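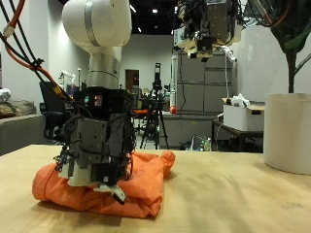
For my local buildings project I picked the old goods office at Praromero, mostly because my bus goes past it twice a day and I'd never once looked up. What a mistake! Above the ground floor there's a whole row of carved sandstone heads, and the stone around them is two different colours (a warm yellow to the left of the door, a sort of liver brown to the right).

I measured the front with a borrowed tape and got 18 metres, then counted 294 blocks in the lower wall, which took a whole Saturday and a lot of sandwiches. My first guess was soot. But the brown blocks are brown where they've chipped as well, so I went off to the parish archive at Guvesberg to see what I could find.
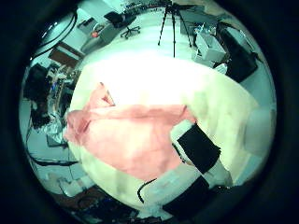 Page last changed: Wednesday, July 10, 2024

The archive has a builder's bill from the Benítez yard for 1,960 blocks, all from the Peltach quarry, and then a second bill with no quarry named on it at all. I think the yellow stone ran out and they bought whatever was going, though I can't prove it yet.

I still need to look at the back wall, where the ivy is being cut down in September, and I'd love to get a proper geologist to scratch at a loose bit. My sketches of the heads are in the blue folder with the block count.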